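The Slow Death of the Waiting Room

Carol Hollis
February 21, 2020

My dentist has got rid of his waiting room. There is a corridor now, with a screen at one end, and a text message tells you when to leave your car. I sat in the car for 47 minutes last week with a sore tooth and a parking ticket that ran out after 30, and I have been composing this ever since.

I should say that I never liked the waiting room. It smelt of carpet and the chairs were joined together, so that when a big man sat down at one end you rose slightly at the other. The magazines were about sailing. I have never met anyone at that surgery who looked as if they owned a boat, including the dentist, who drives a Fiesta.

But it was a room, and we were all in it, and we were all equally fed up. You could see the queue. If a man in a good coat came in after you and went through before you, there was a rustle, and the receptionist had to look up and explain herself. My friend Titilayo Osagie once got a whole apology out of a hospital clinic just by sighing at the right moment. She could not have done that from a Skoda on level three of the multi-storey.

The surgery says the change came after a consultation. I didn't see the consultation, though I did get the letter, which told me that my time was valuable. I have noticed that people only write this when they are about to take some of it. The new system is called Ritis, which sounds like something you would need an appointment for.
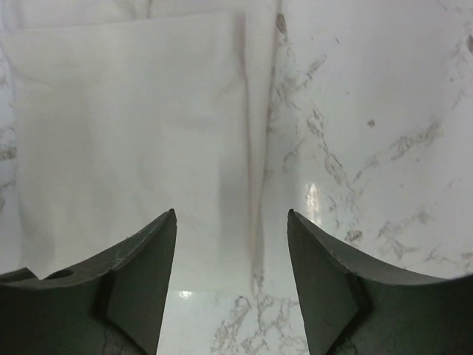

Dark grey, and slightly scuffed.

It isn't only dentists. The building society has replaced its row of chairs with a thing to lean on. The railway has taken the benches off our platform and put in sloping ones, for perching. I am sixty-eight and I don't perch. At the council offices you collect a number from a machine, and the numbers have no order to them that I can find. I was 3,105. The woman beside me was 6. She had been there longer than I had, and neither of us knew whether to be pleased.

Dirk Hinrichs, who lives next door and disagrees with me as a form of exercise, says all this is progress and that I could always bring a book. I do bring a book. You can't read a book while holding a telephone in case it buzzes. In the old room somebody called your name, usually wrong, and until then you were free to go three chapters deep or to stare at the fish.

I miss the fish, come to that. They went in February of last year, to a school, we were told.

What I would like is modest. Put back a few chairs, and let them face each other. Have a door that opens now and then with a person behind it. Leave out the magazines, if there's a worry about germs, but keep one for the look of the thing. I don't mind if it's sailing.

I go back in a fortnight for the crown. I'm told to allow extra time for parking.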